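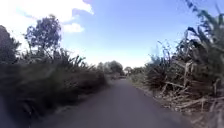
Who looks after the path between Drekville and the Brornero turning?

The parish does, with one cut a year in January and small jobs in between when people report them. The surface belongs to the county and has its own budget.

The back path: a short gallery

Page put together by Priya Begay for the Vesley walkers' page. Last changed 12/02/2025.

People who drive between the two villages often don't know the back path exists. It leaves the lane behind the old Trương nursery and comes out by the Brornero turning, and on foot it takes about 8 minutes at an ordinary pace. It is paved the whole way and narrow. There are no lights and no benches.

Most of the letters we get are about the growth on either side. Some of you would like it cut right back. Others have written to say that the tall growth is the reason they walk there at all. Both groups will find something to point at.

On the straight part

The asphalt has no painted lines, so walkers and cyclists share it as they like. The tall stand on the right, with the long ribbon-like leaves, is what everyone calls the cane. Şengül Dönmez has asked twice what it really is and we still don't have a proper name for it. If you know, please write in. The leaves have sharp edges, so keep small children from pulling at them.

The left side is grassy clumps and bushes. Giorgia Martinelli would like the clumps left alone until the birds have finished with them, and the cut has been planned with that in mind.

Towards the bend

The path goes gently left here and into the shade of the trees. On the right there is a pale verge of dry soil and dead grass — useful for stepping on to when a bicycle comes the other way. Lighter, gravelly-looking patches show in the surface.
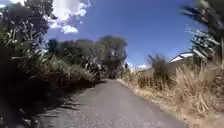
Getting there

From Drekville, walk to the end of the lane and go past the nursery gate. The path starts on the far side of the turning circle. From Brornero it is easier to miss: look for the post with the number 3007 on it, next to the water trough. Please don't park in front of the post, as the farm needs the space to turn.

Reporting a problem

Fallen branches and growth across the path go to Loredana Cocco at the parish office. Holes and broken edges go to the county, and you should quote the post number, otherwise they will send someone to the wrong path — this has happened 2 times.

More pictures

Szu-yu Ko is collecting older photographs of the path, above all any from before it was paved. Prints can be left at the parish office with your name on the back and will be returned once they are scanned. Pictures of the nursery when it was still open are welcome too.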